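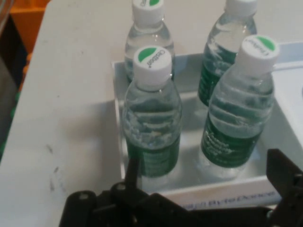 The Dralwood incident was a fault in a bottle-handling robot at the Dralwood test hall, in which a gripper that had been told to let go of a bottle of water kept squeezing it. It is remembered mainly for the amount of water involved, which was small, and the length of the report, which was not. The work was of the plainest sort: a two-fingered black gripper, a shallow white tray on a white table, and four small bottles of water standing two by two, with green labels and white screw caps. The arm was to lift one bottle, set it down on the open part of the table and go back for the next.

Background

The cell ran on Ridus, a control program written by Periklis Galanis. Ridus judged its grip by the current drawn by the finger motor, a method that serves well for wooden blocks. A thin plastic bottle gives way when pressed, and Ridus took this to mean that the bottle was slipping. Its answer to slipping was to press harder.

Course of events

On October 27, 2020 the arm had finished 11 lifts when a release command was lost between the controller and the gripper. The fingers stayed shut. Ridus, finding the bottle softer than before, raised the force in 14 steps until the cap came off. The water reached a power supply under the table, and the arm stopped with the bottle held up, where it remained for 60 minutes. The emergency stop had been pressed early on and worked as designed: it cut power to the arm and left the gripper, which was on a separate circuit, to carry on.

Nobody was hurt. Jirayu Siriwan, the operator, got a wet sleeve, recorded in the report as "minor exposure".

Inquiry and changes

The inquiry, led by Dambrauskienė, found 2 causes: the lost command and the wiring of the stop button. Galanis disputed the first, holding that the command had been sent and that its arrival was a matter for others. The gripper was moved to the same stop circuit as the arm, and a fixed upper limit was placed on finger force. The power supply was moved to a shelf.

See also

Ketotent (drip cover for robot cells)
Ridus
Emergency stop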